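Snack box scheme promises plenty, delivers a loaf

25/07/2025

Vonach, the snack-by-post firm, says its new Sesadby box will "change the way offices eat". At 29 pounds a month, that seems a lot to ask of a loaf of bread, a Snickers and a handful of small wrapped sweets.

The firm claims 1,110 sign-ups since June. It would not say how many had paid. 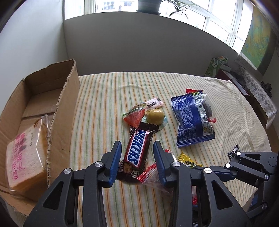
Clifford Marchand thinks the corner shop would do it for less, and wonders why anyone would post sliced or unsliced bread in the first place.

Vonach says each box is packed by hand at Vovasside and that the mix changes every 7 days. Asked what the next mix would hold, it sent us the same leaflet again. Refunds are "under review".

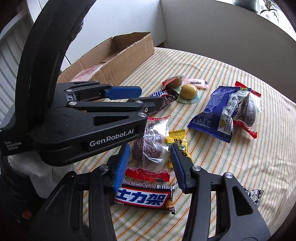

Snickers and small wrapped snacks on a striped tablecloth.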